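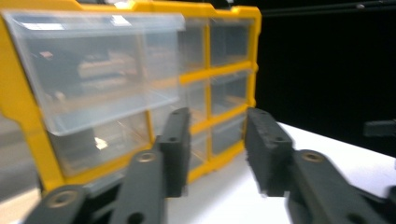
Drawer handling with a two-finger gripper, parts organiser on the bench.

About Stomudport

Stomudport writes and maintains working rules for firms and colleges that use grippers and small robot arms on everyday handling tasks. We do not build or sell machines. Our work is the paper side: task sheets, acceptance limits, bench layouts, record keeping and the training that goes with them.

The company was set up by Duván Condori, who had spent 10 years in machine safety inspection and found that most handling benches were run from memory. The first set of rules ran to two pages. The current set, known as the Traromov rules, has 18 sections and is revised every December.

What the rules cover

Each section deals with one class of task. Drawers and sliding parts come under section 5, which states how the task is to be named, where the start position lies, which contacts between finger and object are allowed, and when an attempt must be stopped. A drawer left part open is recorded as part open. It is not entered as a pass or a fail until the operator has checked it against the task sheet.

Other sections cover bench surfaces, lighting, finger pads and fasteners, labelling of recordings, and the storage of failed attempts. Failed attempts are kept for as long as good ones. Blurred recordings are marked as blurred and stay in the set unless the task sheet says otherwise.

Hand-held grippers are treated separately from arm-mounted ones. The operator's grip, reach and pace all affect the result, so the rules set rest periods and ask for the operator's code on every record. Names are not used.

How we work with clients

A new client sends us its existing instructions, in whatever state they are. We read them, visit the site and watch a normal shift. The report that follows lists each point where practice and instruction differ, and says which of the two should change. In many cases it is the instruction.

Lozano, our longest-standing client, uses the full set across its training benches. Brasico uses the sections on drawers, labelling and storage, and has written its own on lifting, which we review each year.

Training

We run a bench course for operators and a shorter one for supervisors. Groups are limited to 5 people per bench. The operator course ends with a practical check in which each person sets up a task from a written sheet, carries it out and completes the record without help. Supervisors are checked on their reading of other people's records.

Changes and queries

Anyone working under the rules may propose a change. Proposals should give the section number, the present wording, the wording wanted and at least one record that shows the problem. They are read every Monday, and the sender receives a written answer whether or not the change is adopted. Superseded versions remain available on request.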